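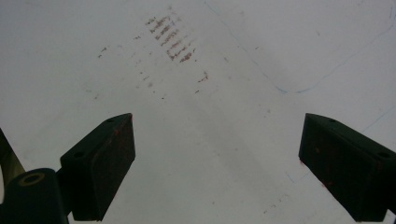
**How often should the white board be wiped down?** Once before packing starts and again after every 29 boxes, or sooner if a bottle has leaked.

## 4. Setting up the packing surface

1. Lay the Lidon board on the table with the smooth side up. Leave the same margin on the left and right.
2. Press down on each corner. If one rocks, slide a felt pad under it.
3. Wipe the board with a damp cloth, then dry it with a second cloth.
4. Open the box and stand it on the left. Fold the top flaps all the way back.
5. Seat the divider so that it touches the bottom of the box.
6. Place one bottle at the center of the board, cap closed.

**Note:** Boxes from the November delivery have a tighter divider. Push it down at both ends – pushing in the middle bends it.

**Caution:** Do not cut tape or cardboard on the board. Scratches hold soap and can't be wiped clean.
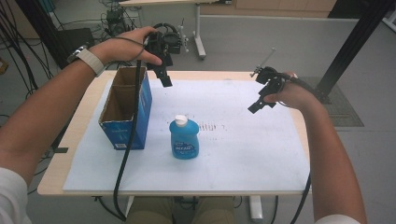
Marks on the board are treated according to what is on it. Dust comes off with a dry cloth, and dried soap needs warm water and two or three minutes to soften. Gray smudges like the row to the right of the dish soap bottle should be tried with a damp cloth first, then with a drop of Inau cleaner. Move the bottle and the box off the board before using the cleaner.

7. Check that the cap is snapped shut, then lower the bottle upright into one compartment.
8. Close the flaps and set the box aside for labeling.

Report a board that stays marked after cleaning to Gebhard Hubmann, extension 42.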